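Can a robot restock and sort a supply cart yet, or is it all demo videos?
Asked by rackmonkey on May 29, 2022

I do nights at a small clinic in Fumwood. Big chunk of the shift is dumb stuff: open a cart drawer, pull what's expired, put the rest back where it goes. Boss saw something from Ratport and now wants to know if a machine could do it. Budget is not huge. Is this real or should I tell him to wait? Mostly medicine boxes, small bottles, vials, some flat packets.

3 replies

dindham_tech
Wait. Next.

ok slightly longer. The arms are fine, its the mess that kills them. Every box in its own slot, sure. Real drawers don't look like that.

pallet_jill
We tried one on the shop floor at Dindham, sorting fittings into bins. 20 minutes for what takes me 2. Did not drop much tho. Floor guys liked it more than I expected. Somebody has to stand there the whole time so no labor saved, at least not for us. That was January, maybe the software is better now.

loosewires
Depends which part of the job. I'd split it up.

Getting to the cart and opening a drawer: doable. Locks are another story, leave it unlocked while it works or have a person do it.

Picking up boxes: mostly ok if they stand up. Lying down at an angle, or jammed together, success drops a lot. Flat packets are the worst, nothing to grab.

Vials: small, clear, slippery. Clear glass is hard for cameras, and squeeze too hard and you've got a mess.
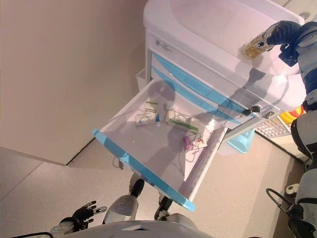

Reading the expiration date is the bit people forget. The print is tiny and never on the side facing you, so it has to turn the thing over in its hand. Lüthi had a decent write up on that, worth digging for. I'd want a person checking every single item anyway, its medicine.

So tell your boss not yet for the sorting. If he wants to spend money, get dividers for the drawers and a barcode scanner. I paid 785 for a used scanner and a label printer together and it cut our check from an hour to 10 minutes. Also helps later if you do get a robot, they like tidy drawers too.

rackmonkey
Thanks, going with dividers. Will ask about the scanner, he'll probly say no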